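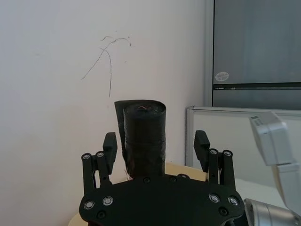
From: Dardo Valdebenito
To: Otum robotics club list
Subject: Re: [otum] Task 4 and the bag roll
Date: 21 June 2020

Yeh wrote:
> Can someone confirm what the roll task is? The rule sheet says
> "retrieve item" and the item is a roll of bin bags. Mollo thinks
> we pick up the whole roll. I think we tear one off. We have
> had this argument twice and would like to have it with
> somebody else. Also, are the fingers meant to start open or
> closed?

Whole roll. Mollo wins, please be gracious. Tearing one off was in the first draft of the rules, until I tried it at home with two hands and a lifetime of experience and still ended up opening the wrong end.

Start with the fingers open and the roll standing up between them. Close, lift, hold, put it back down on its end. It's black plastic against black fingertips, so if your code finds the roll by colour, I wish you well. Team Prastska tried that and spent most of a session politely grasping at their own gripper.

Watch the loose flap. If the bag on the outside has started to unroll, you may tuck it in before your run but not during it. A flap caught in one fingertip still counts as a hold, provided the roll comes up with it. If the roll stays on the table and you lift a long black streamer, that is worth nothing, however festive.

Scoring so far, out of 100: Prastska 79, Yeh and Mollo 83. Before anybody gets smug, that's over the first three tasks, and the roll is the one people drop.

Other business:

The pen or pencil lines on the wall behind the table are not calibration marks. Two people have now asked. Please don't add to them.

Whoever edited the wrist camera settings, put them back or write down what you changed. A note saying "better now" is not documentation.

Final runs are in July. I'll send the order once I hear from everyone, so reply to me and not to the whole list. You know who you are, and so does the whole list.

Dardo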